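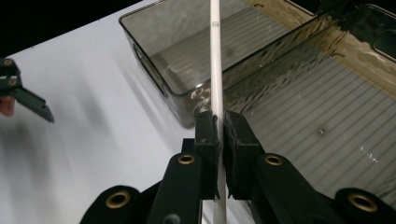 Tusovis is a supplier of storage and sorting goods for schools, clinics and small workshops. We started in Hostton with one unit and a short price list, and we still work from the same street. Most of what we sell is plain: tubs, trays, labels, shelf dividers and tinted see-through plastic containers like the smoky one behind the white rod. Customers tell us they like a tint because a shelf looks tidier while staff can still tell which tub is full. We also keep clear and solid colours in most sizes.

Search this site Search Go

What we do

We stock 300 lines at the Hostton warehouse and hold spare lids for all of them. Orders placed before noon leave the same day. Orders over £175 are delivered free on the mainland. Below that we charge the carrier's rate and add nothing to it.

Schools make up the larger part of our trade. August is our busiest month, when classrooms are being refitted, and we ask schools to get their lists to us by the end of term if they can. We can pack by room and mark each box with the room name, so that it goes straight to the right door. 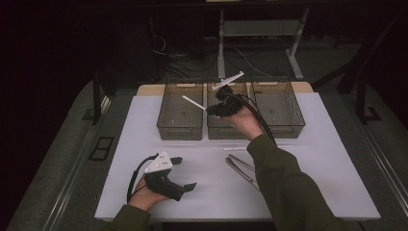

Three smoky-brown bins side by side, with mesh-like walls and cut-out handles.

Our ranges

The Solanki range is for open shelving. It stacks when full and nests when empty. The Jekeo range is for drawers and trolleys, and has lower sides. Lids are sold separately in both. Parts from one range do not fit the other, so please check the code on your last invoice before reordering.

Who we are

There are 22 of us, split between the warehouse, the sales desk and the small workshop where we cut dividers to size. We are owned by the people who work here. New staff spend their first two weeks picking orders, whatever job they were hired for.

Returns and visits

Unused goods can come back within a month. Cut dividers cannot be returned unless we made the mistake. The trade counter is open on weekday mornings and there is parking at the rear, through the second gate.

Page updated Monday, July 5, 2021

Shares 14 Comments 0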